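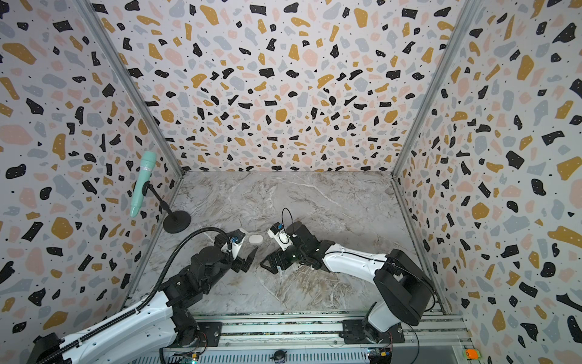
Photo: Zewditu Endale, Trodard project

Trodard: two-arm handling of small household objects
Progress report to the Mahasneh Fund, second reporting period
Prepared by Sandra Wragg, 6 October 2024

Work in this period

The last report closed with the two-arm cell built and the arms calibrated against each other. Since then we have moved on to the main question in the grant, which is whether a policy trained on demonstrations with small, smooth objects does better when it is given wrist views as well as the fixed view. Tamer Akl has run the cell day to day and Zewditu Endale has looked after the recordings. Uchenna Garba joined us for the training work.

We planned 300 demonstrations for this period and have 575. The extra ones came from a change in how we record. In the first period an operator reset the objects by hand after every attempt. We now let the operator run the task forwards and then backwards, so that taking things apart and putting them together both count as demonstrations and the end of one is the start of the next. It is also less tiring, and operators now manage a full session without the drop in quality we reported last time.

The patterned lining to the walls was fitted before any of these recordings were made. With plain walls the fixed camera gave the model very little to judge position by, and small shifts of the camera went unnoticed until the results came in. The wallpaper and the marble-effect floor have stayed the same throughout, and we don't intend to change either before the end of the grant.

Objects

The first set was blocks and pots, all easy to grip. The second set is harder on purpose: an earbud case with its two earbuds, and a handheld microphone on a stand. The earbuds are the smallest things we have tried. They roll when touched off centre, and a finger placed a little too low pushes them along the floor instead of closing on them. Tamer tried flat fingers and rounded ones and found the rounded ones kinder to the case but no better with the earbuds.

The light-blue case and earbuds do at least stand out against the grey and tan of the floor. A white object is harder for the fixed camera, and we expect to say more about that next time.
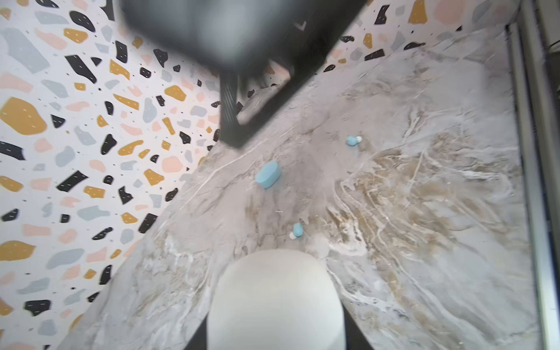
Results so far

We compared two versions of the policy on the same task, placing each earbud beside its case. One version was trained with the fixed view only. The other was trained with the fixed view and both wrist views. Each was given 35 attempts, with starting positions drawn from the same list.

The version with wrist views was clearly better at the final approach. With the fixed view only, most failures happened in the last moment before the fingers closed, when the arm itself was hiding the object. With wrist views added, failures of that kind became rare, and the ones left were mainly the earbud rolling after contact. Reaching, lifting and placing were much the same in both versions.

We would ask the Fund to treat this as an early finding. It rests on one object set and one task, and both versions were trained only once. Uchenna is repeating the training with different starting values to see how far the gap moves. If it holds, it will go into the paper we have promised for the spring.

The microphone task is further behind. The right arm can steady the stand while the left arm takes hold of the microphone, but the two arms get out of step and the stand is sometimes dragged. We think this is a timing fault in how the two streams of joint readings are joined - Dario Carbone found a small delay on the left arm that grows through a long session. A fix is in place and is being tested.

Problems and delays

A wrist motor on the right arm had to be replaced and the supplier, Trurari, took nearly 2 weeks longer than quoted. We used the time to check old recordings. A number were taken out because the wrist camera had slipped on its mount, and the mounts have since been reprinted with a deeper slot.

The cable over the forearm still catches at full reach. Operators have learned to avoid the position but a trained policy has no reason to, so we have put a limit on the joint for now.

The storage agreement with Zirnum is signed. Recordings are copied over each night and Zewditu checks a sample by eye.

Spending is in line with the plan apart from the motor, which came out of the repairs line. No change to the total is requested.

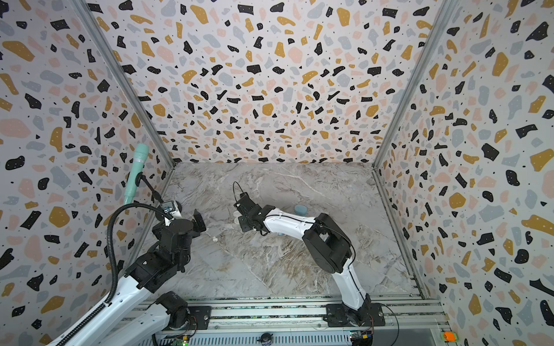 Does the wrist-view result mean the fixed camera could be dropped?
We don't think so. The fixed view is what the policy uses to decide which object to go to and which arm should move first. A version with wrist views only is planned for the next period, and we will report it alongside the other two.

Next period

- Finish the repeat training runs and report the spread.
- Test the wrist-only version on the earbud task.
- Confirm the timing fix and restart recording on the microphone task.
- Reroute the forearm cable and remove the joint limit.
- Share a first part of the recordings with the Fund's reviewers in November.

Questions on the recordings should go to Zewditu Endale and anything on spending to Sandra Wragg.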